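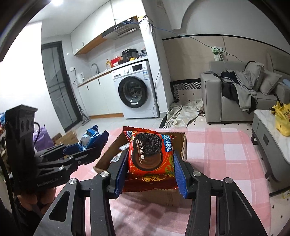
Reading time: 9 min

Home Routines, Unit 3: Snacks, Boxes and the Kitchen Table
Course handout, Moncrieff Evening School

Welcome back! This is the unit I look forward to most every term. Snacks are small, bright and cheap, they come into the house in big boxes full of little packets, and they end up in places you would never think to look. If you can run a snack supply well, you can run a linen closet or a tool shelf with the same habits. So please don't skip this one because it looks like the easy week.

You will need for the practice session: one cardboard box, a mixed lot of wrapped snacks (whatever you eat at home is fine), a cleared table, a marker and a few sheets of scrap paper.

3.1 What we mean by "unpacking"

In Unit 2 we talked about getting things into the house. Unpacking is the next step, and a lot of people treat it as one single job: open box, tip it out, flatten box, done. I'd like you to think of it as four small jobs instead.

Open. Lift out. Sort. Put away.

They feel like one job because we usually do them all at once, with the phone in one hand. Pull them apart and each one gets easier. You can stop between any two of them without leaving a mess, and you can share them out, so that one person lifts while the other sorts. Two people unpacking a box together is a lovely thing when it goes well – and a real tangle when both of them reach for the same packet!

3.2 The table

Work on a table, at a height where you can look down into the box. The floor is hard on your back and the counter is usually full already.

A tablecloth is welcome. Some books on home organizing tell you to strip the table bare first, and I disagree. A cloth keeps the box from sliding and catches crumbs, and a checked one gives you ready-made lines to sort along. Pink-and-white plaid is as good as any. Use the squares! If your cookies go along one stripe and your crackers along the next, you can see at a glance which pile is growing.

Put the box toward the middle, with clear cloth on both sides of it. Left-handed students, set it up whichever way feels natural and ignore my sketch on the board.

3.3 Opening the box

Fold all the flaps outward and press them down along the crease. All of them, every time. A flap that springs back will knock packets out of your hand, and it hides whatever is tucked along that side. Flaps folded outward also make the opening wider, so you can see the small stuff lying underneath the big stuff.

If you use a blade on the tape, keep it shallow. Snack wrappers are thin and they sit right up against the top of a full box. Put the blade away before you start lifting.

Don't tip the box out. I know it's tempting (I did it for years and loved the noise), but it crushes the bottom layer and you lose the order things were packed in. That order can tell you something, especially in a mixed box, where the bigger packets often travel on top and the little ones slip down below.

3.4 Lifting out

Take one packet at a time. Hold it by its two sides, with light pressure, and lift straight up. A sandwich cookie is stronger than it looks when you squeeze evenly and much weaker when you poke it in the middle with a thumb. Ask anyone who has opened a pack of Oreos and found a fistful of black sand.

Look at the packet as it comes up. This is your first check and it takes no extra time:

Is the seal closed at both ends?
Is the wrapper torn anywhere?
Can you find a date?

A crumpled wrapper is fine. Shiny wrappers crumple if you so much as look at them, and the cookies inside may be perfect. A hole in the wrapper is another matter, and that packet goes to one side for a closer look.

Keep going until you can see cardboard. Small white packets are the ones people miss, since they lie flat under the bigger, louder ones and look like packing paper. Run your hand along the bottom corners before you declare the box empty.

3.5 Sorting: by color, by kind, by date

Here we get to the fun part, and to the question I get asked every term. What do I sort by?

By color. Fast, cheerful, and wonderful with children. Snack makers do half of the work for you by giving each version of the same cookie its own wrapper color. An Oreo in a red package and an Oreo in a blue package can be told apart from across the room. The weakness is that color means different things to different makers, so a red pile may end up holding cookies, chips and dried fruit.

By kind. Cookies with cookies, crackers with crackers, nuts with nuts. This is the one I recommend for most homes, and it's how you think when you are hungry. You want "something crunchy." You rarely want "something blue."

By date. Oldest in front, newest behind. Slowest to do, and very worthwhile if you buy in bulk. You can add it on top of sorting by kind, by lining up each pile once it's finished.

A word about imported snacks. Several of you buy from the international aisle at the Suvbridge market, and so do I! Packages with Chinese text, for instance, may have a familiar picture on the front and a flavor line you can't read. Sort by the picture first, then check the flavor with a translation app or a friend, and write it in marker on a scrap of paper clipped to the pile. Be careful with dates, too. The year often comes first on these, followed by month and day, and the date printed may be the day it was made. Look for a shelf life in months elsewhere on the pack and count forward from there.

For anyone with an allergy at home, the picture is never enough. Read the ingredients or set the packet aside until someone can.

3.6 Putting away

Your kitchen decides this one for you to a large extent. Let's take a common layout: one run of counter along a wall, white upper cabinets above, a range hood over the stove, and a front-loading washing machine tucked under the counter at the far end. Plenty of apartments are built this way and it's a very workable kitchen. Where do the snacks go?

The cabinet next to the range hood is warm and gets steamy. Chocolate suffers there, and so does anything crisp. Plates and bowls don't mind, so give them that spot.

The counter over the washing machine shakes during the spin cycle. Nothing in a tall stack should live on it. The cabinet above is fine.

The upper cabinet farthest from the stove is your best snack cabinet. Dry, dark, and you can reach the lower shelf without a stool.

Use open-topped containers on the shelf, one for each kind. Tradell makes a shallow bin that I like, and an old shoebox cut down to half its height does the same job for nothing. Stand packets on edge like files in a drawer. You can see every one, and taking one out doesn't bring down the rest.

Leave some empty space in every bin. A bin packed tight on the first day turns into two bins and a pile by the end of the month.

3.7 The box afterward

Break it down flat the same day. Keep one, if you must, for next time. I have a soft spot for a good sturdy box, but they breed.

If the box is clean and square, it can also serve as your "overflow" box: the packets that didn't fit, kept closed, in a closet, with the contents written on the side facing you. Check it before you buy more.

3.8 A small record

The Cunudine household log (the one we started in Unit 1) has a page for dry goods. Fill it in after sorting and before putting away, while everything is still out on the cloth. Three columns: kind, how many, earliest date. That's all it needs. One former student wrote to tell me her log had reached line 3,714, and I've never been so proud of a stranger's pantry. You don't have to go that far!

Common mistakes in the practice session

Starting to sort while the box is still half full. You run out of table and the piles slide together. Lift everything out first.

Making too many piles. With 11 packets on the table, you don't need six categories. Three will do.

Eating the samples. Allowed, but log them.

Putting the new packets in front because they are already in your hand. I still do this one.

Practice task

Work in pairs. One partner lifts, the other receives and sorts by kind. Go slowly. The lifter says the kind out loud ("cookie," "cracker") as each packet comes up and waits until the other person's hand is free before passing it over. When the box is empty, both partners check the corners.

Then put everything back, swap roles, and do it again, this time sorting by color. Talk over which felt quicker and which result you would rather live with. People disagree strongly about this and I enjoy the argument every time.

At home before the December session

Choose one real box or bag of groceries and unpack it in the four steps. Fill in one page of the log. Draw your kitchen wall from left to right, marking anything that gets warm, steamy or shaky, and put a star on the cabinet you'd choose for snacks. Bring the drawing with you. Stick figures and crooked lines are fine – mine always looks like a row of teeth.

The unit is marked out of 100: 40 for the log page, 40 for the drawing and 20 for taking part in the practice session. Late pages are accepted up to the start of Unit 4, where we move on to the freezer.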